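Skurnora 사이트 이전 자주 묻는 질문

최종 수정: 2020년 8월 28일

옛 CMS인 Painemal에서 Skurnora로 게시판과 문서를 옮기면서 받은 질문을 모았습니다. 같은 메일에 네 번째 답장을 쓰다가 만든 페이지라 말투가 조금 지쳐 있습니다.

제 글의 주소가 바뀌었나요?

네. 예전 주소 끝에 붙던 숫자가 사라지고 제목으로 만든 주소가 들어갑니다. 옛 주소 1182개에는 리디렉션을 걸어 두었으니 즐겨찾기는 그대로 쓰셔도 됩니다. 다만 제목이 "제목 없음"인 글이 66개나 되어서 이것들은 옛 번호를 그대로 물려받았습니다. 본인 글이 거기 있다면 이제라도 이름을 지어 주세요.
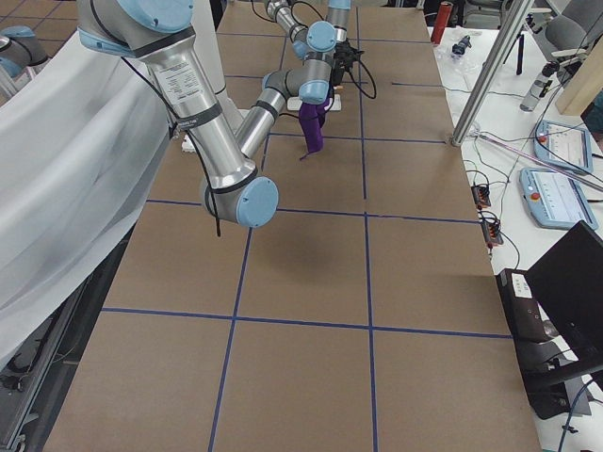

한글 제목이 주소창에서 퍼센트 기호투성이로 보입니다.

정상입니다. 브라우저에 따라 한글로 보이기도 하고 암호문처럼 보이기도 하는데, 어느 쪽이든 같은 페이지로 갑니다. 메신저에 붙였을 때 보기 싫으면 편집 화면의 "짧은 주소" 칸에 영문을 직접 넣으세요. 공백은 하이픈으로 바뀝니다. 느낌표는 조용히 삭제됩니다.

첨부 파일이 안 올라갑니다.

파일 하나에 20MB까지입니다. 압축하면 된다는 말에 이미 압축된 동영상을 zip으로 세 번 감싸 보내신 분이 계신데, 정성은 감사하지만 용량은 그대로였습니다. 큰 파일은 Jevska 저장소에 올리고 본문에는 링크만 넣으세요.

그림을 넣으면 문단이 갈라집니다.

편집기가 그림을 언제나 독립된 문단으로 취급합니다. 글자 옆에 나란히 놓는 기능은 Dralent 플러그인에 있었지만 새 버전과 맞지 않아 뺐습니다.

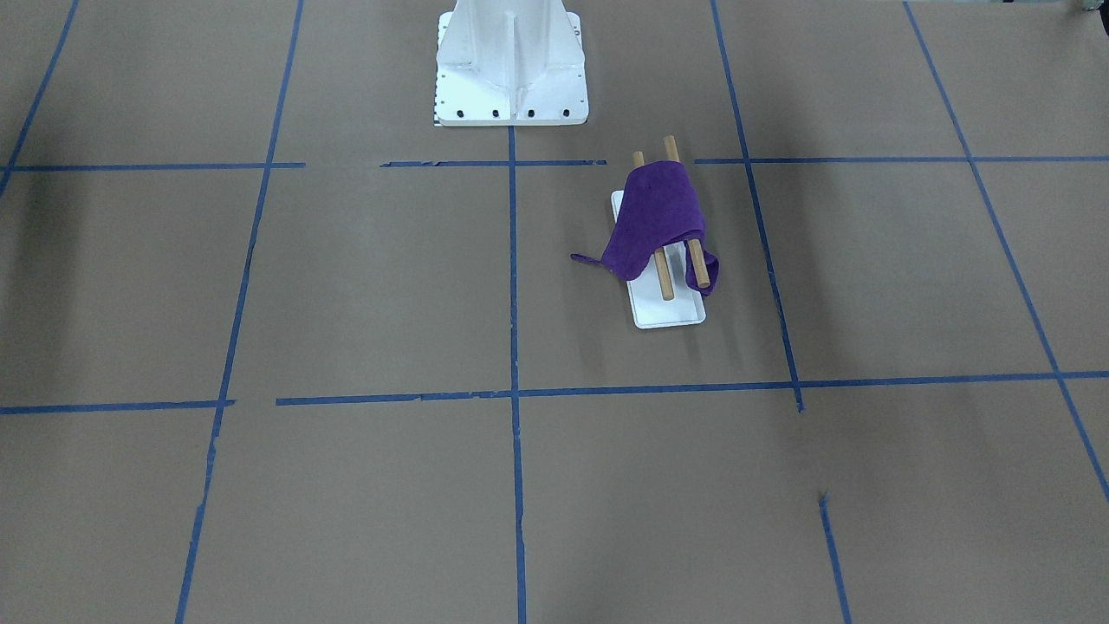

그러니 당분간은 그림 앞뒤로 한 줄씩 비워 두는 편이 속 편합니다. 스페이스바를 마흔 번 눌러 위치를 맞추는 방법은 휴대전화에서 바로 들통납니다.

검색에 방금 쓴 글이 안 나옵니다.

색인은 2시간마다 새로 만듭니다. 그 사이에 "저장"을 여러 번 눌러도 빨라지지 않고 수정 이력만 길어집니다. 두 시간이 지나도 없으면 공개 범위가 "나만 보기"인지 확인해 주세요. 대개 그렇습니다.

옛 댓글은 어디 있나요?

댓글은 4월 백업에서 가져왔습니다. 그 뒤에 달린 것은 Solveig Ekström 님이 따로 옮기는 중입니다. 작성자 이름이 깨진 댓글을 발견하면 글 주소와 함께 알려 주세요. Bergþóra Mogensen 님은 본인 이름이 물음표로 나오는 것을 이미 알고 계시며, 제보는 충분히 받으셨다고 합니다.

관련 문서
- 짧은 주소 만들기
- Jevska 저장소 권한 신청
- 비밀번호를 또 잊었을 때
- 표 안에 표 넣기 (하지 마세요)
- Painemal 읽기 전용 보관본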